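Friday, evening

I slept badly and woke up at five, so I had the whole morning in front of me before the shop opened. I drank my coffee standing and thought about my aunt's old computer again. She wants the photos from it, and also the recipes she typed up for the parish, 254 of them by her own list. I promised them for April and I don't like to be late with family.

I wrote down the steps in my notebook before I touched anything, as my teacher at the evening course taught me. Power lead out first. Then the side panel. Then look at every cable and write where it goes, also the ones that seem easy. The drive in these cases sits in a blue plastic holder, and one must be patient with it. I have broken one such holder in my life and I still feel ashamed.
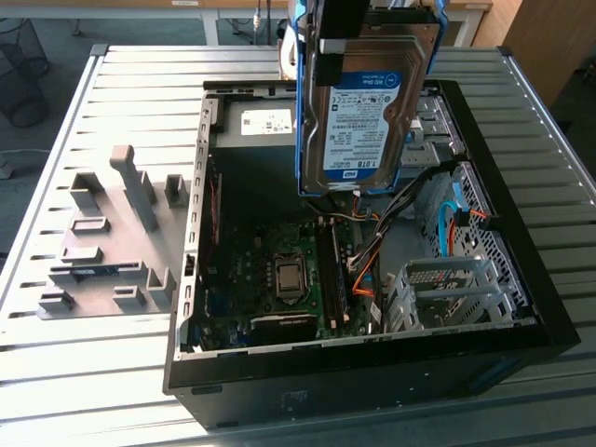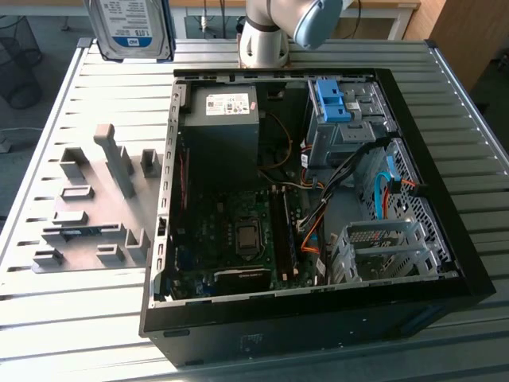
The label says WD Blue, 1.0TB, so there is more than enough room for her recipes. I copied the words into the notebook and put the page number on a small piece of tape, for the bag.

In the afternoon I telephoned Getsemaní Xolalpa, who knows more than me about old disks. She told me to make a full copy first and open nothing before that. She also asked what my aunt could possibly have in there that is so important. I told her about the scanned wedding picture of my grandparents from 1951, the only one we have, and she became quiet and then offered me her spare Drallovar adapter. I will fetch it tomorrow after lunch. The Broveo one I bought last winter makes a smell I do not trust.

My aunt rang at 8 to ask if the computer "is suffering". I said no. She wanted to know if she should keep the old keyboard also, and we spoke of this for longer than it deserved. Then she told me the plot of a film.

Rain all evening. I must still buy bread, screws for the kitchen shelf and a birthday card for the McGrath boy, who will be 4. My back hurts a little from bending over the bench. I will read ten pages and go to bed.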